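Progress report: handling rules for the soft goods bench
Period ending January
To: Luminița Zamfir, Gudeta
From: Danica Tóth, Cadside

Hi Luminița,

Second report, and a happier one than the first! You asked me to keep it readable for your board, so I'm putting the rule drafts in the appendix and just telling you how it's going.

Where we are

The good practice guide for gripper work on bags, covers and clothing is now at draft 2. Evaristo Dal Bello and I rewrote most of the section on what has to be checked before an arm is allowed near somebody's belongings. The old text said "clear the work area," and every operator read that differently (Arnar read it one way in the morning and another after lunch, he admits it himself). The new text asks for a stated working zone, a named item, and a line on the sheet for anything that stays on the table outside the zone. The laptop bag is our standard item for this part, and I'm glad we picked it, as it brings up nearly every question in the guide: electronics inside, a zipper, straps, handles that flop where they like.
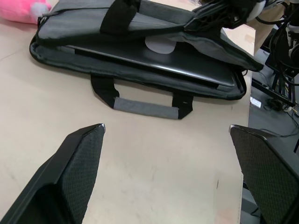 What changed in the rules

Three things, in the order we argued about them.

Fingers open before approach. The arm comes in with the fingers open wide, and the operator confirms it out loud. Italo Melis thought the out-loud part was silly and now he's the strictest of all of us.

Electronics count as fragile, full stop. If there's a laptop in the bag, the lower force limit applies to the whole bag, padding or no padding.

Pinch the fabric at a fold or an edge, and leave zippers and piping alone unless the task sheet names them. This one took us the longest to word. A fold gives the fingers something to close on, but you can pick up the lining along with the outer cloth, so the sheet now has a box for "one layer" or "more than one." 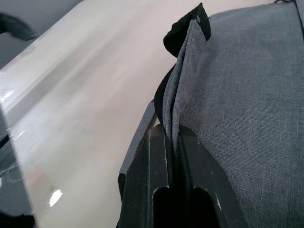 Does the guide allow a grip that takes in more than one layer?
It's allowed as long as the operator marks it on the sheet and the lower force limit is on. If the task calls for a single layer, the operator opens the fingers and starts over.

Numbers you asked for

We have 1,134 logged grips under the new sheet, and 11 of those were sent back for missing entries, mostly the layer box. The target in the grant is 3,000, so there's a fair way to go, but the sheet is quicker to fill in now and I'm not worried.

Still open

Finger pad wear. Arnar wants a fixed replacement schedule, and I'd like a check by eye at the start of each shift. We'll try both and I'll write up what we learn.

Wording for Noltetti. They've offered to read the guide as outsiders, and Evaristo is trimming our shop talk before it goes over.

Cable routing. Our paragraph on cables near the bench is two lines long and needs to be a proper page. Italo has it.

I haven't touched the travel money yet and would like to move part of it to pads and spare covers, if that's okay with you. Could you let me know before we place the next Iltska order?

Thanks as always,
Danica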